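In praise of the spare part

In my first country there was a drawer in every kitchen for small things. Screws, washers, a key which opened nothing, the foot of a chair. My father could repair almost anything from this drawer, and when he could not, he walked to a shop on the corner where an old man sold one screw at a time and wrapped it in newspaper.

I have lived here for many years now and I have a good life, but I miss that shop. Last November the handle of my kettle came loose. It is a Veltora kettle, not cheap, and the only thing wrong was one small nut that had fallen off and disappeared, maybe into the sink. I thought I would buy another nut. I was quite naive.

The nut was an unusual size. The big hardware store sells nuts in bags, and the bag with the closest size had 79 pieces in it. The company answered my email very politely after 3 weeks. They do not supply fasteners to customers, but they offered me a discount on a new kettle. For the discount I would have to send a photograph of the old one with the cord cut off. I read this sentence several times because I believed my English had failed me. 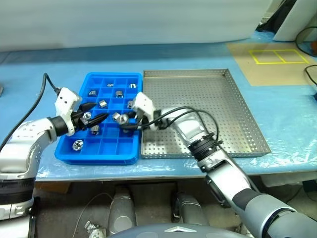

Small metal parts in a blue compartment tray.

I do not think that the people at this company are bad. I understand that it costs money to keep a shelf of small parts and to pay a person who knows where each one is. A single nut must be stored, listed, put into an envelope and posted, and the customer expects to pay a few cents for it. On paper the new kettle is cheaper for them. But the paper does not include the old kettle, which goes into the ground, or the feeling of the customer, who has been told that her common sense is old-fashioned.

My neighbour Huia Prendergast worked for many years in the parts department of Handari, when they still made sewing machines. She told me their catalogue had 1,928 items in it and that you could order any of them by its number, even the smallest spring. People wrote letters with the broken piece taped to the page. When the company changed owners the catalogue was reduced to 547 items, and later it was closed completely and the customers were directed to a website. Huia still has her copy of the thick one. She lent it to me and I spent a whole evening with it. Every part has a drawing, and every drawing has a number, and I found this very calming.
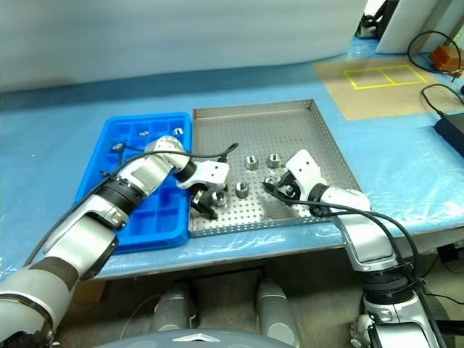
What I would like is not complicated. If a company sells a thing which is held together with nuts and screws, it should print the sizes of them in the booklet. It would take half a page. There are already four pages in my booklet telling me not to put the kettle in the bath. With the sizes I could go to any shop in the world, or ask a friend with a full drawer, and the company would not need to post me anything.

For the more special parts, I think the law should help us. A maker should have to sell them for ten years at a fair price. Some people say this will make everything more expensive, and perhaps it will, a little. I would rather pay a few dollars more at the beginning than buy the same kettle again.

Jolene Tomoana, who reads my essays before I send them, says I should admit how the story ended. In the end I bought the bag. The nut fits well enough with a rubber washer behind it, and the kettle is working on my bench as I write. The rest of the bag is in a drawer in my kitchen, together with a key from our last flat. If your kettle loses its nut, please write to me and tell me the size.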